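Tuesday, June 17, 2003
Entered by Wulan Hartono, Finishing Section, Burnudden Textile Workshop
Comments (4) | Shares (0)

Dye bath trials, cotton and linen, second series

The purpose of this entry is to record the state of the second series before the July review and to correct two errors in the previous one. The recipe sheet issued in the spring gave the soda ash by volume. It should be read by weight. All members of the section are asked to strike the old line from their own copies and to initial the change.

The Girkudo green was weighed and pasted in the morning with a small quantity of cool water, then let down into the bath and strained through muslin. A few undissolved specks remained on the muslin and were rinsed back through. The bath was held at 80 degrees on the kitchen scale and not allowed to boil. Salt was added in four portions. The third portion went in early - an error of mine - and the linen took the color quickly on one side as a result. It has been kept for comparison with the later pieces.

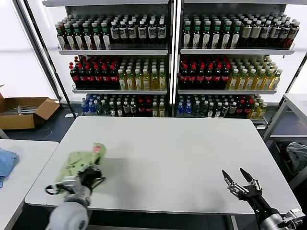 Rinsing and soaping

The section has been rinsing cold, then warm, then soaping near the boil. Kenna Dow has proposed a longer cold rinse before any soap is introduced, on the grounds that the salt ought to be out of the cloth first. I agree with the proposal. The long rinse was given to the cotton only, and the linen was treated in the former manner so that the two methods may be compared on the next series.

Water from the Chisholm main continues to be hard. The softener was regenerated last week, and the meter on the workshop branch stood at 1,407 when the rinsing was finished. The reading should be entered in the water book as well as here. 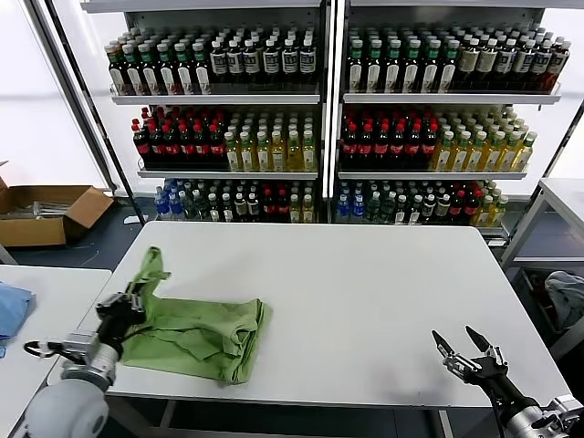

Rub tests were carried out dry and damp on both fibers. The dry tests left no mark on the white test square. The damp test on the linen left a faint tint, which I attribute to the uneven salt. The cotton was clean in both. Test squares are filed in the green folder, labeled in pencil, as ink has run on earlier ones.

Word count: 900 (full entry with recipe tables)

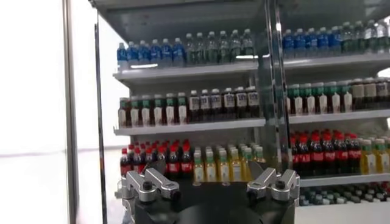
Reading time: 4 minutes

Supplies and matters outstanding

The Durard fixing agent is nearly used up. A new drum has been requested, and until it arrives the remaining stock is reserved for linen. The old stock bottle had lost its date label and was discarded.

The thermometer in the small kettle reads low against the glass one. It should not be relied upon for anything above a warm rinse until it has been checked. K. Dow has taken the matter in hand.

For the next series: repeat the linen with the salt at proper intervals; give both fibers the long cold rinse; keep one piece of each unsoaped. Light exposure strips are to go up in the south window before the end of the week and come down in July.

W.H.

Contact the Finishing Section | © 2003 Burnudden Textile Workshop | Back to top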